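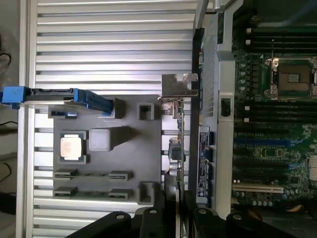

A processor in its grey tray beside an open server at the Folla workshop.

Council server repair plan promises savings, but the sums are thin

11/07/2020

A plan to repair old council servers instead of replacing them will run for another year, despite a shortage of figures to show that it is saving any money.

The work is done by Gevima, a small firm with a workshop on the Folla trading estate. It takes in machines from libraries, schools and council offices, strips them, tests the processors and memory, and builds working servers out of whatever passes. Since it began, the firm says, 41 machines have gone back into use.

Sudheer Murthy, who runs Gevima, puts the saving at about £1,000 a machine. Asked how he had reached that number, he said it was the price of a basic new server less the cost of labour and parts. He did not say which new server he had in mind, or whether the labour included the time council staff spend unplugging the old machines and driving them across town.

"People see an old box and think it's finished," he said. "Most of the time the processor is perfectly good. It's the fans and the power supplies that go."

That may well be so. Processors do tend to outlast the parts around them, and it is hard to argue with keeping usable metal out of a skip. But a chip that still works is not the same thing as a server that is worth running. Older machines often use more electricity for the same job, and the electricity bill does not appear anywhere in the two-page summary given to councillors in November.

Councillor Bhavana Palaniappan, who asked for the summary, said she had expected more of it.

"I was told it would be a full report," she said. "I got a list of machines and a paragraph about the environment. I'd like to know what they cost to run and how many have come back."

On that last point the answer depends on who is asked. Gevima says two of its rebuilt servers have been returned with faults. Erdal Karaca, who looks after computers for a group of primary schools, said his schools alone had sent back that many, and that a third had been switched off and left in a cupboard when a replacement could not be found.

"The lads at the workshop are helpful enough," Mr Karaca said. "They pick up the phone. But if it goes down in term time I need it back the same day, and it was nine days."

Mr Murthy said the delay was down to a late delivery of parts from Pisharody, its main supplier, and that the firm now keeps spares on the shelf. He would not say how many.

Each processor is meant to be taken out, cleaned, checked and logged before it is fitted again. Sena Fiadzo, the senior technician, said a careful job takes most of a morning. No copy of the log has been published, and a request to see it was passed to the council, which passed it back to Gevima.

A rival bid from Stolline, which would have leased new machines to the council, was turned down in the spring. The council has not released its price, so there is no way for residents to compare the two.

A council spokeswoman, Aishwarya Chacko, said the plan was "good value and good for the town" and that running costs would be looked at during the coming year. She could not give a date.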